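Results and Discussion

Our project at Haworth tested whether varying the head camera angle during simulated training helps a two-armed robot reach for kitchen tools. We trained one policy with a level camera and one with random tilt, using 400 demonstrations for each. Both were tested on the wok task, which starts with a gripper near the end of the handle.

Out of 21 test runs with a tilted view, the random-tilt policy grasped the handle in 14. The level policy mostly closed its fingers too early. We did not test on real hardware.

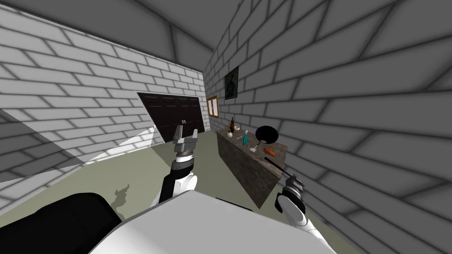 Mervyn Sugden asked whether 21 runs were enough to compare the two policies, and suggested repeating the test with new random seeds.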